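Fullano adds lettered block and tray set to its Jutham early spelling range

24 Nov 2024

Fullano, the educational supplies firm, has added a lettered block and tray set to its Jutham range of early spelling materials. The set is intended for reception classes, nurseries and home use, and replaces the printed card strips previously supplied with the range.

The set consists of cube blocks in red and blue, each carrying a single lowercase letter in white, and a long light wooden tray with rounded ends. The blocks are placed side by side on the tray in a single row to form a word. The standard tray takes words of up to five letters. Longer words are made by placing 2 trays end to end.

Lowercase letters have been used throughout. Teachers who tried the earlier Jutham cards reported that children were meeting capitals in play materials and lowercase in their reading books, and asked for the two to match. The letterform is thick and rounded, without serifs, and fills most of the block face so that it can be read from the opposite side of a low table.

Block colour carries no meaning in the set. Early drafts used one colour for vowels and another for consonants, but the scheme was dropped after teachers found that some children were sorting by colour and leaving the letters unread. Red and blue are now distributed across the alphabet, and the same letter may be supplied in either colour.

Janaka Bhattacharjee, product manager for the Jutham range, said: "The tray does most of the work. On a bare table the letters drift apart and a child loses the order of the word. On the tray they sit in line, the word can be turned round to face someone else, and one block can be taken off the end and put back while the rest stay where they are."

The activity cards supplied with the set are organised by word length. Three-letter words come first, followed by four-letter words and then five-letter words made by adding a final letter to a row already in place. In the last group the child completes the first four blocks, reads them aloud, and then places the fifth. Sample words in this group include "robot", built from "robo" and a final "t". A full session with one child takes around 15 minutes.

The set was tried in classrooms from June onwards under the working title Plamero. A total of 615 sessions were logged on paper sheets by classroom staff. Staff recorded the word attempted, the letters placed in the wrong order and the letters placed upside down. The letters b, d, p and q accounted for most of the orientation errors, and an additional card dealing with these four has been included as a result.

Changes made following the trial are as follows.

The ends of the tray were rounded. The first version had square corners.
The letter size was increased.
A storage bag was added for loose blocks.
The activity cards were reprinted on heavier stock.

The first production run is 3000 sets. Orders are being taken by Campbell, which handles distribution to schools and nurseries, and individual replacement blocks can be ordered by letter. Replacement trays are sold singly. Sets returned unused within 90 days of delivery will be refunded in full, less carriage.

Care instructions are printed inside the lid of the box. Blocks and trays should be wiped with a damp cloth and left to dry flat. They should not be soaked or put through a dishwasher. Light scuffing on the block edges is to be expected in regular use and does not affect the letters. The set contains no magnets, batteries or moving parts.

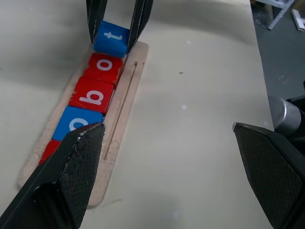
Lettered blocks on the tray, in one picture with the "t" at the end of the row, in the other with the "t" on the table and "robo" in place.
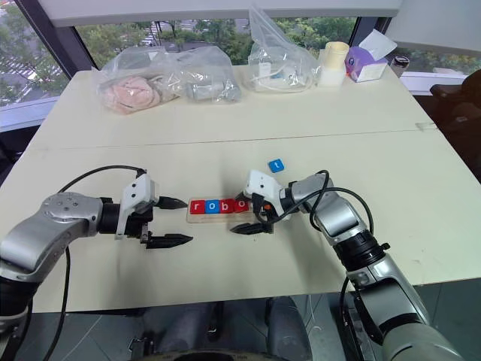
Can blocks from the set be used without the tray?

They can be used on any flat surface, and the three-letter activity cards work well that way. The four-letter and five-letter cards are written with the tray in mind, and Fullano recommends using it for those.

Sets, replacement blocks and trays are available to order from Campbell. Enquiries about classroom use of the Jutham range should be addressed to Janaka Bhattacharjee at Fullano.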